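Teaching two arms to fold a T-shirt: where to start

If you've been wondering whether a machine can take over the laundry yet, my answer is a cheerful "not quite" - but you can have a lovely afternoon finding out how far yours will get!

Clear a table first and keep the clothes waiting their turn off to one side. Lay one T-shirt within reach of both grippers, and don't smooth it too carefully, as washing never comes out of the basket flat. Then guide the arms through the fold by hand, slowly, and save each go. I'd do 11 goes before changing anything at all.
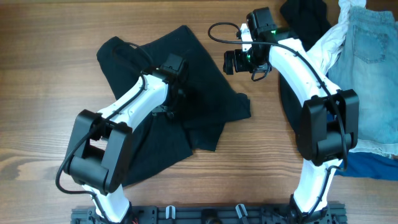 Joar Dalen wrote in to say that dark fabric gave him far more bother than pale, and that he got on better once he'd moved a lamp closer and left denim for another month.

I'd go along with that, and add that the sleeves want the most patience. Let one gripper hold the shoulder while the other brings the sleeve across, and give the cloth a moment to settle before you let go. Mine managed 2 decent folds out of 10 in March, and I was thrilled with both of them.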